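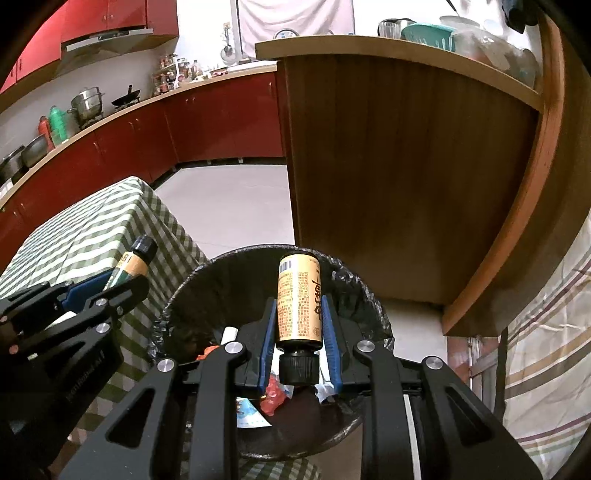 Pantry clear-out — what to toss, what to keep

12/7/22

Quick one this month, the December box is late and we're still packing. But the shared kitchen at Tristside got its end of year clear-out and a lot of you asked for the rules we go by. So.

Start with the small bottles. Always the small bottles. Sauces, seasoning, the ones with a label so crowded you need your glasses. Two of the same kind open at once is the usual story. Check the dates on both. If one's past, out. If both are fine, pour the lower one into the other and write the earlier date on the cap.

Line the trash can first. A plain black bag, folded well over the rim so it doesn't slide down when something heavy lands in it. Stand it right by the table so you're not walking back and forth with drippy things. And change the bag before it's full, bottles get heavy fast.

Empty bottles go in recycling if your building takes them. Rinse, cap off, label can stay. Tristside pickup does take them, Janevski Court doesn't (we asked again in April, still no). Anything with oil caked in the bottom goes in the trash, don't fight it. Don't pour oil down the sink pleease.

Then the condiment rack. Everything off. Wipe the shelves with hot water and dish soap, let them dry, and only put back what you have cooked with since summer. The tall stuff at the back, short stuff in front. Jars with no label and no date — you know the answer.

Things we'd keep even if they look sad:
Salt that's gone hard. Break it up with a fork.
Vinegar, pretty much any age.
Whole spices, if they still smell like something when you crush them.
Honey with crystals. Warm water, ten minutes.

Things to let go:
Ground spice that smells like dust.
Nut oils that smell like crayons.
Packets of anything from takeout. All of them.

Restocking: the Planden order sheet is up on the fridge door, Skesix refill pouches are on it again. Soy sauce comes in the 100 ml and the 140 ml, get the small one unless you cook every night. Last order was 80 pouches and they went in 2 days, so put your name down early.

Wipe down the tablecloth when your done, including the part that hangs over. Take the bag out the same evening. More next time, incl. the freezer, which is a whole other thing.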